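Visit to the Open Day at Stusside Church

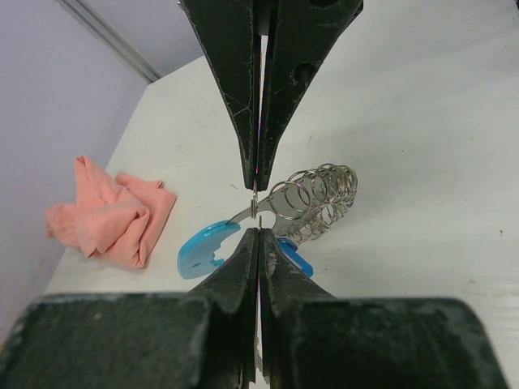 Members of the Savitberg parish council attended the open day at Stusside on September 12, 2024, at the invitation of the parish there. Fourteen of our congregation travelled by coach, joined by a small party from Okell. We were received at the west door by the churchwarden, Laurențiu Ursu, and given tea in the vestry before the tour.

The church is older than our own and a good deal colder. Mr Ursu led us first to the font, then along the north aisle to the memorial tablets, several of which carry the name Surdu. The family gave the land for the churchyard and paid for the first bell. The present ring of six was rehung in July, and two of our ringers were permitted to try the tenor.

Of particular interest was the lending library in the south porch. It holds about 1,000 books, mostly commentaries and hymnals, with a shelf for children. Borrowers sign a ledger and there are no fines. Our council has discussed something similar for some years, and the matter will be placed on the agenda again.

Lunch was served in the hall. The cost of the new roof was raised in conversation – the parish has met it largely through a weekly market, where a table is let for the morning and the takings are divided with the missions fund. The churchyard survey, which lists 200 graves so far, was also laid out for visitors to consult.

The day closed with Evensong, sung by the Stusside choir with the Okell visitors in the back row. The psalm was taken rather slowly. The coach left at six.

A return visit has been offered for next summer. Names should be given to the parish office.

Search this site
Enter keyword Go

Comments

Margaret P.
Thank you for this report. Is the ledger for the library kept by the church or by the school?

D. Hallam
My grandmother was a Surdu. Could the office please send me the address for the churchyard survey?

Okell ringer
A very good tea. The tenor is heavier than she looks.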